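About Zandar

Zandar makes small storage boxes for tabletops. We cut them from white board, pack them flat and send them out with a sheet of instructions. We also sort other people's small belongings for them, either at our workroom in Geraghty Yard or at their own table.

The business was started by Estrella Cisneros, who had been cutting boxes for her own dressing table and then for her sister's. The first ones went on sale on August 6, 2019. There were 20 of them and they all had the same fault, a lid that wouldn't stay back. The lid was changed that winter and has been changed twice more.

What we make

There are two ranges. Emura is the open one, with slots, dividers and no lid. It suits things you pick up every day, such as brushes, bottles, combs and pens. Tusamero has a lid and deeper compartments, and most people use it for things they want to keep together but don't need to look at. Both come in white only. We tried a grey for one December and went back.

The panels slot together with tabs and there is no glue. An Emura takes a few minutes to put up. A Tusamero takes longer the first time, mainly the lid. If a tab tears we send a new panel free of charge, and you don't have to send the old one back.

What people keep in them

We ask customers to tell us what goes in their box, and a fair number do. Cosmetics come first, then stationery, then what one customer called "the rest". The rest is soft toys, toy food, spare buttons, charging leads, sample bottles and single earrings. A box meant for make-up often ends up in a child's room, so we stopped printing "vanity" on the packaging.

Toys and make-up also get mixed up on the same table more than you might expect, and our sorting service starts from there. Everything comes out onto the table first. A pink plush toy and a slice of toy bread go to one side, the box is opened, and then we look at what size the compartments need to be. 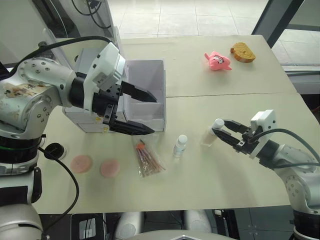
Do I have to empty the whole drawer before a sorting visit?
Leave it as it is. We would sooner see how things have been kept, and emptying it is part of the visit. Please do take out medicines and anything you don't want handled.

How the sorting service works

A visit lasts 60 minutes and covers one surface or one drawer. We bring boxes in both ranges and you only pay for those you keep. If the job isn't finished in the hour we say so, and you can book again or carry on by yourself with the boxes you have.

We sort by shape before we sort by use. Upright things go together, flat round things go together, and long thin things go together. It sounds a strange way to do it and some customers would like all their eye make-up in one place whatever shape it is. That is fine too, and we'll do it that way if asked. But a flat pot at the bottom of a tall slot is hard to get out again, so we usually suggest trying our way for a week.

Small bottles stay upright with the cap on. Pots that come in plastic film can stay in it until they are used. Brushes and sticks that arrive in a bag can stay in the bag as well, although the bag takes up more space than its contents and slides about.
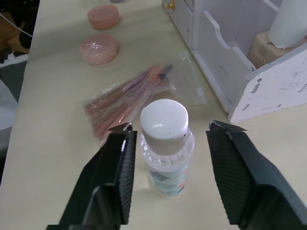 Deirdre Ó Riain wrote to tell us that she had kept every brush in its bag for years and only took them out when the bag wouldn't fit the slot. She says she now uses three of them and has given the others away, and she would like the slots on the Emura to be a little wider all the same. We have had the same request from others and are looking at it.

The holder section

The part we are asked about most is the holder, the open section to the right of the main compartment. It takes two small bottles side by side at the front, with long items standing behind them. Thin wooden sticks do well there. They fan out at the top and lean at different angles, and they can be taken out one at a time without moving the bottles.
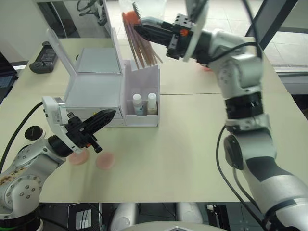 The main compartment next to it is for whatever won't stand up. Some people line it with a piece of felt. We don't supply felt, but a haberdasher will cut you a piece if you take the measurements from the instruction sheet.

Where we are now

Last year we sent out 1,832 boxes and made 573 sorting visits. Estrella still cuts the first copy of any new panel by hand. Cutting, packing and visits are done by a small team, and most of us do a bit of each - the person who comes to your house may well have packed your box.

The workroom has a long run of cream tables where boxes are put together and tried out before we change anything on the cutting sheets. Side panels get the most attention. A slope on the top edge lets you reach in from the front and still keeps tall things from falling out at the back, and we have cut a good many slopes to get one we like.

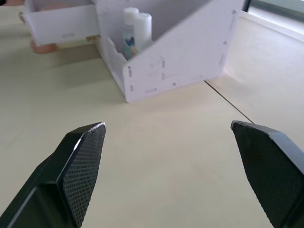
White storage box with a sloping side panel, put together with slots and tabs.

Visiting us

Zandar is at Geraghty Yard, up the outside stairs. You can bring a bag or a drawer of things and sort it at one of our tables at no charge, as long as you ring first and a table is free. Both ranges are on show. Please bring the drawer itself if you can, or its inside measurements - the outside ones are no use to us.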